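April, dye notebook, Wernonby. Evening entry, written up from the back of an envelope.

Madder again. The last entry ends with me swearing off madder until the fall, which gives a fair idea of how much these entries bind anyone.

Goal for this round: get the brick red Leif got in the winter on the Vovley yarn, and get it on purpose. Leif Hjaltadóttir's page for that batch says, in full, "good one, same as usual but a bit more." I have asked what was usual and what there was more of. Leif thinks possibly root. Leif also thinks possibly time. I have taped the sample to the inside cover where it can go on looking smug.

Fiber: 416 g of the Vovley two-ply, undyed, skeined and tied in four places with cotton. Last time I tied in two places and spent an evening under a lamp with something that looked like a drain clog. Scoured in washing soda and a little dish soap, left to cool on its own. The scour water came out the color of weak tea. The mill says this yarn arrives scoured. The mill and I have different ideas of arrived.

Mordant: alum at the rate on the card, plus cream of tartar, plus the usual argument over whether the cream of tartar does anything for madder. Leif says it pulls the color orange. The Hauksdóttir handout says it brightens. Orange is bright, so I suppose both can go home happy. I used half of what the card says, a compromise that lets me be wrong in both directions.

Kept the mordant pot low for an hour, then off, lid on, overnight. The wool sat there until morning with better discipline than I have ever shown.
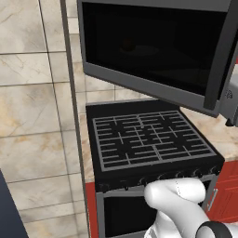 Root: 229 g of chopped madder out of the big paper sack, the one with the Hauksdóttir label. Weighed on the good scale. The other scale still drifts upward while you look at it and should be thrown out, as I wrote in the last three entries.

Rinsed the root twice in cold water first and kept the rinse in a separate bucket. This is supposed to get rid of the yellows and browns that come off before the red does. The rinse was a strong rusty yellow and smelled like a wet flowerpot, so something left. I put one small test skein in it out of thrift and got the color of an old manila folder. Labeled and filed with the other manila folders.

Then a soak, root in hot tap water overnight, covered. In the morning I put the soaked root through the blender (the dye blender, with the red tape on the lid, and if anybody makes soup in it again I am not visiting them in the hospital). Blending gave a sludge that looked promising and got everywhere. Poured sludge and liquor into a mesh bag inside the pot, topped up with 934 ml of hard water from the outside tap, then enough soft to cover. Madder likes calcium. The water here indoors goes through a softener, and I have begun to suspect that every brown we have ever blamed on temperature was really the softener having its way with us. Not proven. Added to the list of things not proven. 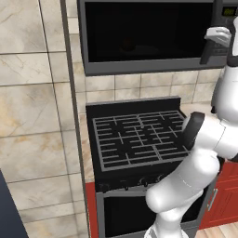

HEAT LOG

Start, 8:10 a.m. Lukewarm bath, wool in damp. Color on the surface right away, a sort of salmon. Never trust the salmon.

9:00. Warm, hand can stay in. Salmon now leaning coral. Turned the skeins with the dowel. Wrote "nice!" on the envelope and underlined it, and I leave that in the record as a warning.

9:40. Moving up slowly. The plan was to hold well under a simmer for the whole run, which is the one point all the books agree on. Red comes out at moderate heat, brown comes out when it gets hot, and the gap between the two is as wide as one phone call.

10:05. Phone call.

10:25. 192 F. Took it off at once, said a few things, stood the pot in the sink with cold water around it. The bath was by then a fine deep red-brown and the wool under it was anyone's guess. Down into the safe range by 10:50, back on, lowest setting, thermometer clipped where I could see it from the chair.

Noon. Off heat. Left to cool with the wool in. I took the bag of root out and squeezed it, wearing gloves, one of which had a hole. Left thumb will be coral until it grows out.

Late afternoon. Lifted, drained, hung without rinsing. I am trying Leif's habit of letting it dry before washing, on the theory that it loses less. Leif's theory, and Leif's sample on the inside cover, so I am in no position to argue.

RESULT

Wet it was the brick. Dry it is a notch browner than the brick, somewhere near a clay roof tile that has seen some weather. Perfectly good color. If I had set out to get it I would be very pleased with myself. Even along the skeins except at one tie, where there's a pale band the width of a pencil. The four ties were looser than the two used to be, so that one was presumably me showing off.

Half of one skein went through a warm bath with a pinch of chalk afterward. It shifted toward a bluer red and is closer to the inside cover than anything else I have made. This is annoying, as it took ten minutes.

A second skein went into an iron dip, a tiny amount, in and out. Dark red, on its way to maroon. Hista wants something of the kind for the edging on the blankets, and they can have it if they promise not to call it "oxblood" on the tag. They will call it oxblood on the tag.

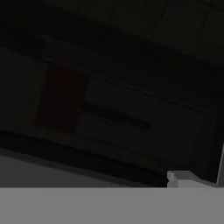
Dark red against pale gray.

Exhaust: the bath still had plenty in it, so I ran leftover handspun through at the same low heat. Peach. Then again: a lighter peach. Then a thing I would call beige if I were being strict. Stopped there. Leif would have gone a fourth time and called it blush.

Washfastness: cut lengths from each, braided with white cotton, washed by hand in the neutral soap. Chalk one bled a little onto the cotton, main batch barely, iron not at all. Lightfast strips are in the south window under the card with the slot cut in it. Please do not move the card to see how they are doing. That is how we lost the last set.

For next time, in case next time happens before the fall:

All outside tap water, no softened at all. One change only. I know I will be tempted to change the cream of tartar as well and I would like it on paper that I was told.

Chalk in the pot from the start, if the water change alone doesn't do it.

Phone goes in the other room.

Ask Leif again about "a bit more." Perhaps over food.

Used root is drying on the screen by the back door. It may have another bath in it. Somebody has written COMPOST? on the screen in pencil, and it does look like it.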